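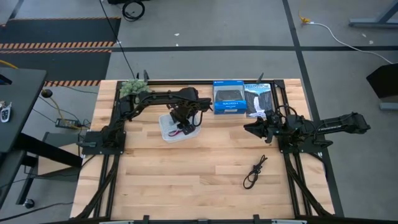
Most of the mail we get at Porel between June and September asks some version of one question: can your forecast tell me whether it will rain on my street? No, and be wary of any app that says it can. A shower can be narrow enough to soak one side of a town and leave the other dry. Take a white plastic bin with rounded corners, set it on a wooden table with a hand tool lying inside, and you have one kind of rain gauge people write to us about. Take the tool out, please. A bin tilted on the wood won't give you a depth you can read off with a ruler either.

## What does "20 percent chance of rain" mean?

It means that out of 100 forecasts like this one, 20 should end with measurable rain at your location. It says nothing about how hard it will rain or for how long. If it pours on you after a 20 percent forecast, the forecast may still have been a fair one. We know how convenient that sounds coming from us, so check a whole season of them before you decide.

## Why did your forecast change three times since breakfast?

New data came in. The models are rerun several times a day, and in summer they often disagree about where storms will start. We could hide the changes and post one number in the morning. Some services do, and they look steadier for it. We don't think they're any better.

## Can I trust the 30-day outlook?

For a wedding, no. A monthly outlook can say whether a month leans warmer or cooler than normal over a wide area. When a site shows you a little sun icon for an afternoon four weeks away, you're mostly looking at the long-term average with a picture on it.

## Is the rain total from my backyard station any good?

It may be. Look at where the station sits first. One Penura reader sent us a total of 109 millimeters for July when the gauges on either side of town had far less. The gauge was under a roof edge. Wind causes the opposite error and blows drops past the opening, so exposed gauges tend to read low.

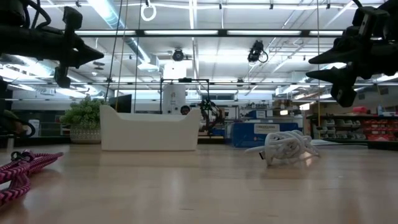 Itau wrote in to say that this is unfair on home stations, that the official gauge at Tapia is next to a parking lot, and that we never complain about that one. Fair enough, and we do complain about it, only less often. Pavement matters more for the temperature reading than for the rain, though, and we'd still take Tapia's rain total over one from under a gutter.

## You said "record rainfall." Whose record?

Good question to ask of anyone, us included. A station that opened a few years ago will break records all the time. Tapia's 426 millimeters in a single season was the highest since that gauge was installed, and that's all we can say about it. Older notebooks exist for Penura – the pages we've seen skip whole months.

## Do you use the radar picture or the models?

Both. For the next hour or so, radar usually wins. After that its value drops off quickly, and the smooth moving blobs you see on "future radar" are a computer's guess drawn to look like a measurement.

## Will you add a pollen forecast?

We've been offered one. We asked how it had been checked against actual counts and haven't had an answer yet.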